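4. The practice room: reviewing the Grevomik simulation kit
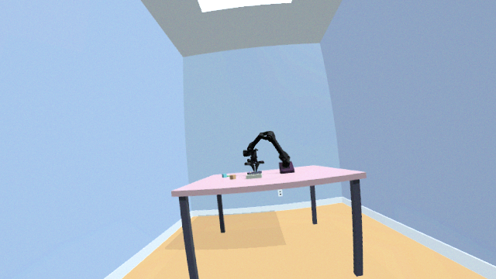

Berenice Cisneros
Lecturer in Applied Automation, Nullungate

Figure 3. The Grevomik practice room with the arm over the gray object. The teal and tan blocks used in the sorting exercise lie farther left on the table.

4.1 What comes with the kit

Readers who have followed us this far will know that the Grevomik kit is sold in two halves, a desk-sized arm and a piece of software in which a drawn version of that arm can be driven before anyone goes near the real one. Section 3 dealt with the arm. I want to spend a good while on the software now, partly for the reason that our students spent most of July inside it, and partly (I admit) out of fondness, as I have taught with a fair few of these programs over the years and this is the first my classes have asked to open in their lunch break.

The program starts in the room shown in Figure 3, with its blue walls, yellow-orange floor and pink table. The colours may look like a child's bedroom to an engineer's eye, but they do a useful job. The arm is black, and against the pale blue of the back wall its outline is very easy to follow, so a learner sitting in the back row can tell which way the elbow is pointing without asking a neighbour. We tried the same lesson with the older Skenska package, where nearly everything on the screen is some shade of gray, and the first half-hour went mostly on finding the gripper.

4.2 How we used it

We ran 54 learners through the kit, in small groups, over the winter term. Each group was given the same job, which was to place the gripper over the gray object, close the fingers, lift, and set the object down beside the tan block. They were then free to have a go at the teal block, which lies slightly farther back and which we found a good deal harder to judge by eye. The table is otherwise bare, and we kept it that way for the whole term, even though the kit has a cupboard's worth of extra items that can be added from a menu. I would urge other teachers to do the same for at least the first few sessions!

The approach shown in Figure 3 is the one we taught, with the upper link leaning toward the work, the forearm coming down from a high elbow, and the fingers pointing straight at the work. It is a comfortable pose for a beginner to learn, and it leaves plenty of room to see what the wrist is up to. Learners who came in low and sideways usually knocked the object along the table and had to press reset, which the program does quickly and without any fuss.

Across all groups we logged 3000 attempts at the lift. Of these, 293 ended with the object dropped on the way across, and another 146 ended with the fingers closing on nothing at all, usually a little short of the near side. The rest were counted as good, though our marking was generous and we did not take points off for a crooked landing.

4.3 What we liked and what we did not

The feel of the controls is the best thing about the kit. Moving the shoulder gives a slow, heavy sort of motion and the wrist is lighter, much as they are on the real arm, and our learners carried that sense across to the bench with very little coaching. The written guide is friendly too, and somebody has clearly sat down and read it aloud before printing it.

Our complaints are mostly small ones. The shadow under the table is handsome but tells a learner nothing about the height of the fingers, and at a shallow viewing angle it can be very hard to say whether the tips are touching an object or hovering just over it. Figure 3 is a fair example of the trouble. A second view from overhead would settle the matter, and the Ochoa kit, which we reviewed in Section 2, has one as standard. Saving is also clumsy. Work is kept only when the learner leaves by the main menu, and on one sorry Saturday workshop we lost the lot when the power went off before morning tea.

The licence deserves a word as well. It covers one classroom at a time, and moving it to the room next door meant an email and a wait until the following day. For a single school that is bearable, but a travelling program like ours needs something looser, and we have written to the makers to say so.

Section 5 takes the same lift over to the real arm and compares the two sets of results.

Contact the author | © Berenice Cisneros, Nullungate | Back to top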